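Prumby Stapelkasten 2156 im Test: Metallkasten für die Werkbank

Werkstatt und Lager
Veröffentlicht am 9. Februar 2021

Offene Kästen aus Metall gelten im Kleinteilelager als überholt. Kunststoff ist leichter, leiser und billiger. Für Teile mit scharfen Kanten, für ölige Drehteile und für alles, was nach dem Schweißen noch warm abgelegt wird, bleibt Metall trotzdem die naheliegende Wahl. Der Prumby 2156 ist ein rechteckiger, oben offener Kasten in Grau, den der Händler Biswas einzeln und im Viererpack führt. Gekauft wurde der Viererpack zum regulären Preis. Verglichen wurde mit dem Ulix-Kasten, der in der gleichen Größenklasse liegt und in derselben Werkstatt seit mehreren Jahren benutzt wird.

Lieferumfang und Maße

Die vier Kästen kommen ineinandergesetzt, mit Zwischenlagen aus Karton. Eine Anleitung liegt nicht bei, ein Datenblatt lässt sich über die Artikelnummer abrufen. Die Innenbreite ist dort mit 284 mm angegeben. Nachgemessen mit dem Messschieber an drei Stellen je Kasten: Drei der vier Exemplare halten das Maß auf einen halben Millimeter ein, das vierte ist in der Mitte der Längsseite leicht eingezogen. Für loses Schüttgut spielt das keine Rolle. Wer passgenaue Einsätze zuschneidet, sollte jeden Kasten einzeln messen.

Die Außenmaße sind im Datenblatt ohne den umgeschlagenen Rand angegeben. Im Regal zählt aber der Rand. Bei knapp geplanten Fächern fehlt dann links und rechts Luft, und der Kasten lässt sich nur schräg herausziehen. Der Ulix ist hier sauberer dokumentiert, dort steht das größte Maß in der Zeichnung.

Verarbeitung

Die Ecken sind punktgeschweißt, vier Punkte je Ecke. Alle Punkte waren fest, zwei davon mit sichtbarem Versatz. Die Innenkanten sind entgratet, die Schnittkante unter dem Umschlag nicht durchgängig. Beim Auswischen mit einem Lappen bleiben dort Fasern hängen. Zwei Striche mit der Schlüsselfeile je Ecke haben genügt.

Wasserdicht ist der Kasten nicht, das wird auch nirgends behauptet. Dünnflüssiges Schneidöl tritt an den Bodenecken nach wenigen Stunden aus, Fett bleibt drin. Mit einer Naht aus Karosseriedichtmasse lässt sich das beheben, danach ist der Kasten aber nicht mehr zum Ablegen heißer Teile geeignet.

Oberfläche

Die Beschichtung ist matt und gleichmäßig aufgetragen. Gitterschnitt an der Unterseite: kleine Ausbrüche an den Schnittpunkten, sonst gute Haftung. Nach sechs Wochen mit Schrauben und Unterlegscheiben zeigt der Boden erwartungsgemäß blanke Spuren. Bremsenreiniger greift die Farbe nicht an, Nitroverdünnung macht sie nach kurzer Einwirkung klebrig. Isopropanol ist unproblematisch.

Der Ulix ist verzinkt und nicht beschichtet. Er sieht nach Jahren fleckig aus, bietet dem Lösungsmittel aber nichts zum Anlösen. Wer Teile im Kasten entfettet, ist mit dem Ulix besser bedient.

Belastung

Prumby nennt 42 kg je Kasten bei flächiger Auflage. Geprüft wurde mit Gussgewichten auf einer Richtplatte. Unter voller Last geht der Boden nicht messbar nach, die Längswände weiten sich oben um knapp zwei Millimeter und federn nach dem Entladen vollständig zurück. Bei punktueller Auflage auf zwei Leisten, wie sie in manchen Regalen vorkommt, sieht es schlechter aus: Der Boden beult schon bei halber Last nach unten und behält eine kleine Delle. Das Datenblatt weist auf die flächige Auflage hin, allerdings in einer Fußnote.

Gestapelt wird über den umgeschlagenen Rand. Drei Kästen stehen sicher, der vierte kippelt, sobald einer der unteren ungleich beladen ist. Eine Verriegelung gibt es nicht.

Geräusch und Standfestigkeit

Leer ist der Kasten laut. Eine Handvoll M8-Muttern aus geringer Höhe hineingeworfen, und man hört es zwei Räume weiter. Abhilfe bringt eine Einlage. Getestet wurde die Dämpfungsmatte von Prallidex, drei Millimeter stark, auf Maß geschnitten und lose eingelegt. Der Aufprall klingt danach dumpf, das Scheppern der Wände bleibt. Verklebt wirkt die Matte etwas besser, lässt sich dann aber nicht mehr auswaschen. Nach vier Wochen hatten sich feine Späne in die Oberfläche der Matte gesetzt, die auch mit Druckluft nicht vollständig herausgingen. Für die Montage ist die Kombination brauchbar, neben der Drehbank würde ich auf die Matte verzichten.

Auf geöltem Holz rutscht der leere Kasten bei seitlichem Stoß, auf einer Gummiauflage nicht. Füße oder Bohrungen für Füße fehlen. Selbstklebende Gummipuffer halten auf der Beschichtung gut, heben den Kasten aber aus der flächigen Auflage, womit die Lastangabe streng genommen nicht mehr gilt. Außerdem passt er danach nicht mehr sauber in den Stapel. Auf weichen Platten empfiehlt sich ohnehin eine Unterlage, der Umschlag am Boden hinterlässt beim Schieben Druckstellen.

Beschriftung

Ein Etikettenhalter ist nicht vorhanden. Magnetstreifen haften zuverlässig, Papieretiketten lösen sich an der matten Oberfläche nach einigen Tagen. Bandetiketten mit starkem Kleber halten, hinterlassen beim Abziehen aber Rückstände.

Preis

Der Viererpack kostet bei Biswas 49 Euro, Versand kommt hinzu. Einzeln ist der Kasten spürbar teurer, der Ulix liegt im Viererpack darüber. Laut Händler soll im Juni eine Ausführung mit Griffmulden folgen. Ob die Innenmaße gleich bleiben, konnte Biswas auf Nachfrage nicht sagen.

Bewertung

Plus: Tragfähigkeit bei flächiger Auflage, gleichmäßige Beschichtung, Preis im Viererpack.
Minus: Außenmaß ohne Rand angegeben, Schnittkante nicht durchgängig entgratet, laut, kein Etikettenhalter.

Für trockene Metallteile auf der Werkbank und im Fachbodenregal ist der 2156 eine ordentliche Wahl. Bei Leistenregalen – und überall, wo mit Verdünnung gearbeitet wird – ist der Ulix vorzuziehen.

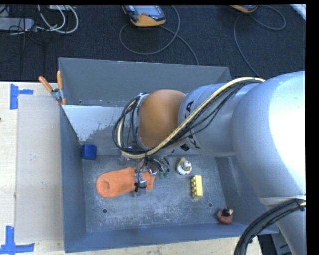 Farzana Miah: Zur Schnittkante unter dem Umschlag: Bei meinen vier Kästen war sie an den kurzen Seiten sauber und an den langen durchgehend scharf. Feilen hat bei mir nicht gereicht, ich habe Kantenschutzprofil aufgesteckt. Damit ist das Stapeln allerdings erledigt, der Rand greift nicht mehr. Haben Sie bei der Lastprüfung auch mit der Prallidex-Matte im Kasten gemessen oder nur ohne?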